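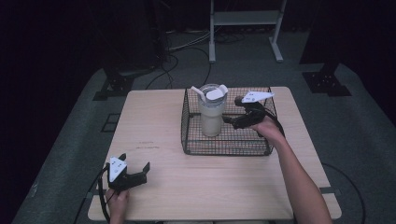

ストロー付きのタンブラーは、ワイヤーのかごに立てて入れておいても大丈夫ですか。
かごの底が平らで、タンブラーより少し広い場所があれば大丈夫です。高さのあるものは、かごの端のほうへ寄せると倒れにくくなります。

投稿者:simin_s(Simin Soltani)
上の質問と答えは、前に私が聞いて教えてもらったことのまとめです。日本語はまだ勉強中ですので、変な文があったら許してください。
続きの相談です。私は机の上のものを黒いワイヤーのかごにまとめています。タンブラーもそこに立てています。でも、ふたをしたまま入れるか、外して入れるか、家族と意見が違います。皆さんはどうしていますか。

投稿者:kianoush_j
私は外す派です。洗ったあとにふたを閉めると、次の日に中がにおいます。ストローも抜いて、別に置きます。

投稿者:Rohani Wuisan
私は反対です。ふたを外すと、ふたがなくなります。前の家ではストローだけ三本残って、ふたは見つかりませんでした。よく乾かしてから閉めれば、においはしません。

投稿者:kianoush_j
よく乾かす、が難しいのです。パッキンの溝に水が残りますから。

投稿者:jovita_ch
かごの話をしてもいいですか。ワイヤーは細いので、タンブラーの表面にすり傷がつくことがあります。私はZanoraという店で600円のフェルトを買って、底の形に切って敷きました。音も静かになりました。

投稿者:simin_s
フェルトはよい考えですね。容量も聞きたいです。今、Motbergの900mlのタンブラーを買おうか迷っています。かごに入れると、上のほうが重くなって危ないでしょうか。

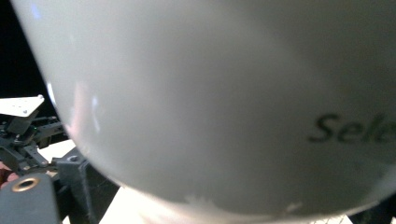 それから、文字が印刷してあるコップは、いつも同じところがワイヤーに当たると、文字が消えてしまうでしょうか。気に入っているものは長く使いたいので、それも心配です。

投稿者:sepehr_r
印刷は消えることがあります。私のコップは店の名前が半分なくなりました。文字のある側を内側に向けてください。900mlは、水が入っているときはかごに入れないほうがいいと思います。

投稿者:Rohani Wuisan
水が入っていても、かごが深ければ問題ないと思いますよ。うちのかごは幅が31センチで、重いものを真ん中に置いています。

投稿者:sepehr_r
深さより、取り出すときが問題です。片手で引き上げると、かごも一緒に動きます。もう片方の手でかごを押さえるなら、私も賛成します。

投稿者:simin_s
ありがとうございます。フェルトを敷いて、文字は内側に向けることにします。ふたは、夜だけ外してみます。フェルトの厚さは何ミリがよいですか。

投稿者:jovita_ch
私のは3ミリです。厚いものは切るのが大変でした。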